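Bedding & Laundry > Sheets and Covers > Ironing: does anyone still bother?

Print this thread | E-mail to a friend
23 shares | 30 comments

siiri_o
Hello all! My grandmother ironed every single thing that went on a bed, pillowcases first, then sheets, then the duvet covers folded in half so they'd fit the board, and I grew up thinking that was simply what people did. Now I have my own place and a Pitia steam iron that weighs as much as a small dog, and I'm wondering if I'm the last one. My partner thinks I'm crazy. Do you iron, or do you let the wrinkles be?

marlowe_quilts
You're not the last one, Siiri! I do pillowcases and the top eight inches of the flat sheet, the bit that folds over the blanket. Everything else gets a good snap when it comes off the line and then I smooth it with my hands once it's on the bed (my mother called this "cheating," and she did it too).
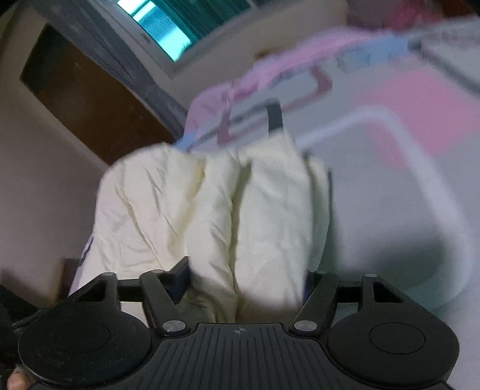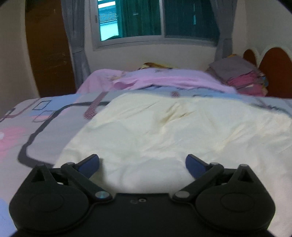 The trick, if you can call it one, is to take things down while they're still a little damp. Cotton listens to you when it's damp. Wait until it's bone dry and you'll be fighting it all evening, and then you may as well go to bed cross.

TenantInTheAttic
Sorry, but no. Life is short and I'm asleep with the lights off. Dryer on low, out the second it buzzes, straight onto the mattress.

marlowe_quilts
Fair enough, though low heat never did much for my percale. Maybe your dryer is kinder than my old Jendix!

siiri_o
Attic, don't you get that bunched-up ball, with one pillowcase still soaking wet inside the duvet cover? That's what sent me back to the line.

TenantInTheAttic
Every time. I button the cover first now and it helps some. Still not buying an iron.

old_rao_road
I'm with Siiri's grandmother. A pressed pillowcase on a warm night in September, window open, is about as nice as things get. I do mine on Rao Road time, meaning slowly, with the radio going and a towel under the embroidered ones, face down so the stitching doesn't flatten. Siiri, do you use starch?

siiri_o
Only on the ones with her initials. A very light spray, and I always let it soak in a minute before I start.

Print this thread | E-mail to a friend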